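By Ctibor Jelínek
Sun 27 April

5. Adjusting the Kotgate door closer

Caution: Do not remove the speed screws. Oil inside is under pressure.

1. Open the door fully and let it close on its own.
2. If it slams, turn screw 2 clockwise a quarter turn.
3. If it stops short of the latch, turn screw 2 counterclockwise by the same amount.
4. Repeat until the door latches quietly.

Note: On double doors, set each closer separately. 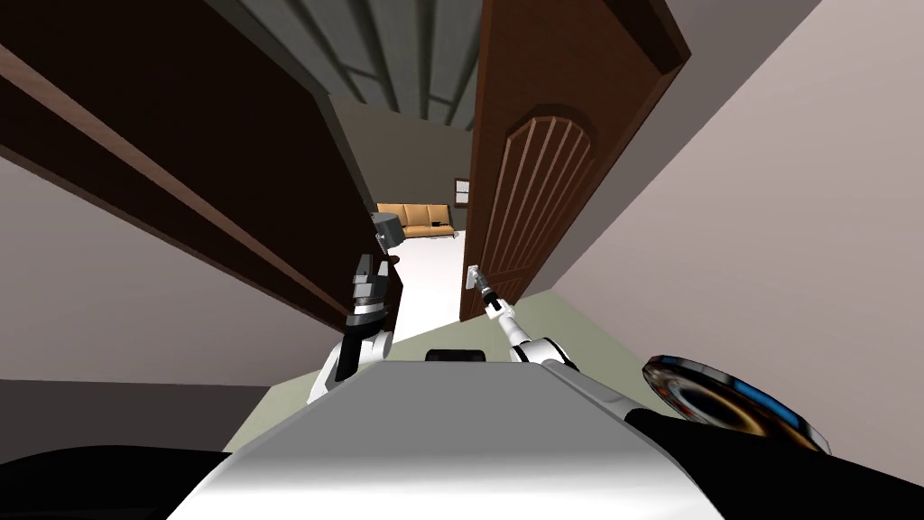 5. Refit the cover and press until it clicks.

Check the settings again in September, when cooler air thickens the oil. Grease the arm every 4,000 cycles.

Last updated: April
We use cookies to improve this site. Accept | Settings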